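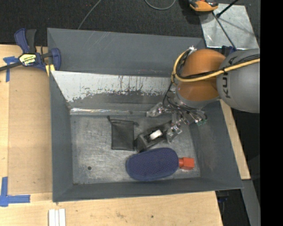 I finished Sirkix last night, on my second try, with a paper guide open on my knees like it was 1998. My first run died in the Rondby sewers in April, when I sold the brass key to a merchant for 200 coins and bought a hat. The hat gave me 4 points of charm. There is no one to charm in the sewers.

So I broke down and ordered the guide by Lorne Després, which is 47 chapters long and written by a man who has clearly been hurt by this game. His maps are lovely. His advice on the Fortin boss fight is, in full, "Bring soup." I brought soup. I also brought every arrow I owned, and I needed the arrows more.

What I liked best were the margins, where he grumbles about things that have no bearing on winning. There's half a page on a door in Sumport that opens the wrong way. I went and looked, and he's right, and now it bothers me too.

I did skip the collectibles. The guide lists 3,000 feathers, each with its own little dot on the map, and I found nine before a goose killed me. Some of the dots are printed right in the page fold, so good luck with those. I've started a new game anyway, and I'm keeping the key this time. Still bought the hat.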